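Wednesday, Cadham bench, February

Picked up where the last entry stopped. The tray is still in its stand and the back ledge is bolted up again. I did not re-level it. Checked with the short level after lunch and it sits near enough flat.

Main job was sorting the object crate for the bin set. The crate that came over from Hosard is a jumble of household bits and toys, and half of it is no use for a shallow tray. Anything that rolls for ever went back in the crate. Anything with a loose lid went back too. I kept the soft toys to one side because they shed, and they want a going over with tape before use.

Weighed the ones I kept on the kitchen scale. The upper limit is 400 g and all of them are under it. Two of the mugs were over and have gone to the tea shelf, so please don't put them back in the crate.

Dust. The floor of the tray has a powdery film on it that comes back however often it is wiped. I think it is the old coating on the metal, as it gets on the fingers and feels slightly chalky. Pai suggested a wet cloth in the notes for the last tray. Tried that on one corner this morning and it left a smear, so I have gone back to a dry brush. The scratches I am leaving alone. The walls are scuffed as well, worse at the back on the left, and the dark marks there don't shift with washing-up liquid. Polenton sell a cleaner for bare steel and I have put a 5 litre can on the order list. If it doesn't work we can ask for a new liner.

Layout for the afternoon: bowl towards the back, everything else spread over the floor with space between. Long things laid flat, cups on their side. I tried the cup upright first and kept knocking it when reaching past, so on its side is the rule for now. The brush is awkward. The bristle end and the handle are so different that it wants to be laid the same way each time, bristles to the left, or the notes don't match up from one day to the next.

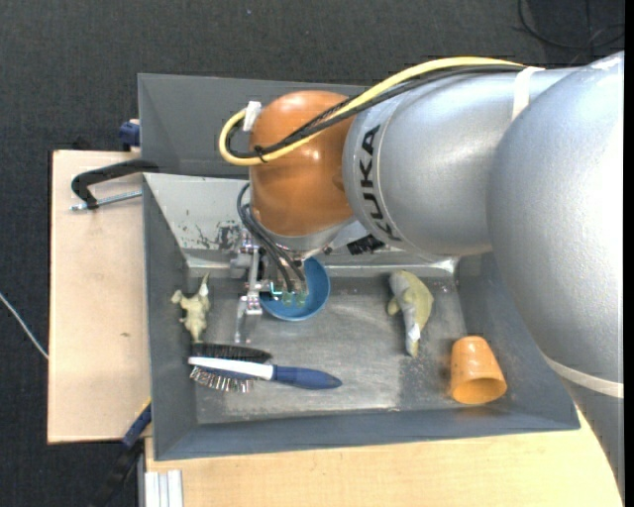
*Tray, afternoon layout. Blue bowl at the back, brush with its handle to the right, orange cup in the near right corner.*

Left to do:

- tape over the plush toys
- wash the bowl and the cup (cold water only, the last cup went cloudy)
- find a second hairbrush, any colour
- print fresh labels for the crate, 8 should cover it
- copy the layout sketch into the shared folder

Crate is under the bench with the lid on. Dry brush is hanging on the hook by the sink.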